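Driltstead native Yeison Quintero has been named general manager of the Sutari, the 500-room convention hotel on the Tromport waterfront. He takes over in June.

Quintero, who grew up on the east side of Driltstead and left at 23, will be in charge of the hotel's daily operations, its three restaurants and its events floor. He replaces Tipene Waaka, who is moving to the head office of the owners, the Nistor group, to oversee new openings.

News of the appointment reached Driltstead early in the morning, when Quintero's mother got a phone call before leaving for work. By lunchtime most of the street had heard.

"He called me first and told me not to say anything until the hotel had put it out," she said. "I told my sister and the lady next door. After that I don't know who told who."

Quintero's first hotel job was on the night desk of a small inn near the Driltstead bus station, where he checked in truck drivers and late arrivals and did the books between two and four in the morning. He stayed there two years while taking classes in accounting at the community college. When the inn changed hands, he applied for a front office job in Tromport and got it on the second try.

He spent the next several years at two other Nistor hotels, first as a reservations supervisor and later as rooms manager. He moved to the Sutari as assistant general manager when the building reopened after its renovation.

His former boss at the inn, now retired, said she was not surprised by the promotion. She remembered a winter storm when the highway closed and the inn filled up in less than an hour.

"We ran out of rooms and he put people in the breakfast area with blankets," she said. "He wrote down every name and what time each of them wanted to be woken up. Then he went around and woke them up."

Waaka, who has run the Sutari for six years, said he had recommended Quintero for the job. He said the two had worked closely on staffing after the renovation, when the hotel had to fill a large number of positions in a short time.

"Yeison knows the building and he knows the people in it," Waaka said. "The owners talked to candidates from outside, and they were good candidates. I thought the job should go to him and I said so."

The two men will work side by side for most of a month before Waaka leaves. The events calendar is full for that period, and Waaka said he wanted the handover to take place while the hotel was busy.

Quintero said he did not plan any large changes in his first year. He does want to bring back a training program that lets housekeeping and kitchen employees spend time at the front desk and in the sales office — something the hotel dropped when it closed for construction. He said the first group would be small and that anyone with a year on the job could apply.
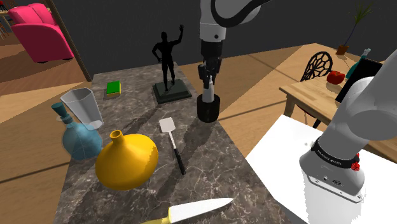 "I got my start because somebody let me stand behind a desk and learn it," he said. "There are people here who have worked 10 years in one department and have never been asked if they want to try another one."

He also expects to spend time on the parking problem. The hotel has 86 spaces of its own and leases another 75 from the garage across the street. The lease comes up for renewal next year, and Quintero said talks with the garage had already begun.

His aunt, who still lives two doors down from the family home, said relatives were planning a trip to Tromport in the summer. She said nobody had yet worked out how many of them were going.

"His grandmother wants to see the office," she said. "She doesn't care about the pool or the restaurants. She wants to sit in his chair."

Quintero's old high school has asked him to speak to its seniors in the fall, and the principal said he had accepted. The talk will be held in the school library and will be open to parents.

Nistor has not yet named a new assistant general manager for the Sutari. The company said the position would be posted to current employees first.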